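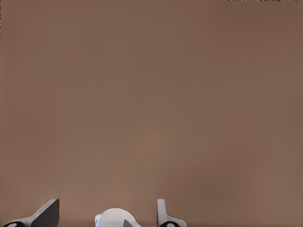 3.2 Ce que les gens croient toucher à la retraite

Je reviens aux entretiens, parce que c'est là que j'ai le plus appris (et le plus ramé !). Avec Trinidad Retamal, on a interrogé 60 salariés de Trirlow, tous à moins de 5 ans du départ, en leur demandant d'estimer leur pension mensuelle avant d'ouvrir leur relevé. L'écart moyen avec le montant du relevé tourne autour de 335 euros, presque toujours dans le sens de l'optimisme. Je m'attendais à un écart, mais pas à celui-là.

Ce qui m'a surpris, c'est que la revalorisation annuelle n'y est pour pas grand-chose. Les gens la connaissent mal, d'accord, mais ils se trompent surtout sur les trimestres manquants - un congé oublié, un temps partiel, une période à l'étranger. Mulligan et Dolan décrivent la même confusion chez les indépendants, et je les rejoins volontiers, sauf sur un point : chez nous, avoir déjà consulté un conseiller ne change presque rien à l'estimation. J'y reviens en section 4 avec les données de Ninonwood.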